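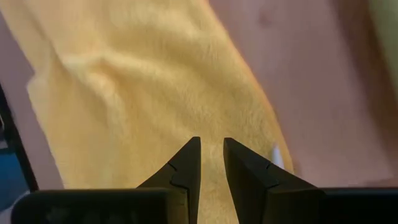 4.2 What people do when they cannot get back into their mail

We turn now to the part of the study that taught us the most, and which we had planned as a fairly small one. Everyone who took part in the Plalcombe survey was asked whether they had ever been locked out of an email account, and if so, what they tried first. Of the 600 people who filled in the form, 212 told us that it had happened to them at least once. Many of them wrote a good deal more than the box had room for, and we are grateful to them, as their stories carried us through a long April of reading and sorting.

The most common first step was to try old passwords from memory, often in the order in which they had been used over the years. People described this with a certain fondness. A password might bring back a street they had lived on or a dog they had kept, and several said they could type one quite well with their fingers but could not have written it down. Only after this did most of them press the link for a forgotten password, and it was at this point that the trouble tended to start. The recovery message went to a second address that had been set up on the same day as the first one, with the same password, and had not been opened since.

Phone numbers were the next most common stumbling block. A number given at sign-up is easy to forget about when one changes carriers, and neither of the two mail services we looked at, Ruvura and Skurnent, asked our participants to check it again unless they opened the settings page themselves. Ruvura does show the last two digits of the number during recovery, and people found this a real help — even when the digits belonged to a phone they no longer had, they at least knew where they stood. Skurnent shows no digits at all, and participants would often wait for a code that was going somewhere else, request another, and then find themselves blocked for the rest of the day.

To look at this more closely we invited 51 of those who had been locked out to sit down with us and go through recovery on a practice account. The accounts were made with Caruso, the small test mail server described in Section 3, so that no private mail was at risk. We asked people to talk aloud as they went, and we tried (not always with success!) to keep our own mouths shut. Most of them read the first screen with care and the later ones hardly at all. When a page asked for a backup code, a fair number took it to mean the code that had just been sent by text message, and typed that in again and again. The word "backup" seems to mean "a second try" to a good many people, and we would gently suggest that designers choose another.

We should add a word of caution about the sample. The invitation was mailed to 3,000 library card holders, and those who answered were, on the whole, people with time to spare and a story to tell. Younger users who sign in only on a phone, and who may never see a password page from one year to the next, are thin on the ground here. Their habits are taken up again in Section 5, where we look at shared family devices.

Figure 2. Soft, fuzzy yellow fabric, slightly bunched.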